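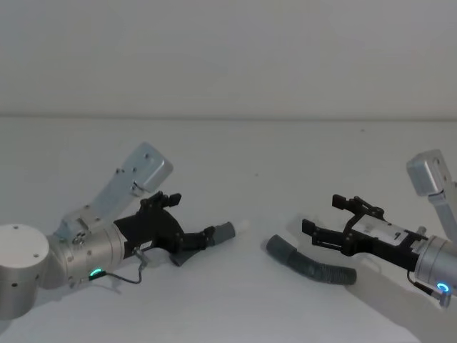
Figura 1. Puesto bimanual: la pinza izquierda sujeta un tramo corto de tubo corrugado con tapa blanca; el segundo tramo descansa sobre la mesa, junto a la pinza derecha abierta.

4. Método y resultados

La tarea consiste en alinear y acoplar dos tramos de tubo flexible mediante dos brazos robóticos. El trabajo se desarrolló en el laboratorio Tsolakis, bajo la dirección de Hernán Quintero, y forma parte de la línea Uvelance de manipulación de objetos deformables.

Se registraron 348 demostraciones teleoperadas, con posición inicial variable del tramo libre. De ellas, 178 se destinaron al entrenamiento de la política base; las restantes se reservaron para el ajuste fino y la validación. Se compararon 2 variantes: la primera predice trayectorias articulares para ambos brazos de forma conjunta; la segunda mantiene fijo el brazo izquierdo durante la aproximación.

La segunda variante presentó menor dispersión en el error de alineación. Los fallos se concentraron en el agarre del tramo libre, en particular cuando su curvatura desviaba el extremo respecto del eje de la pinza. El acoplamiento final resultó sensible al punto de agarre elegido.

Queda pendiente repetir los ensayos con tubo de mayor rigidez e incorporar medición de fuerza en la muñeca derecha.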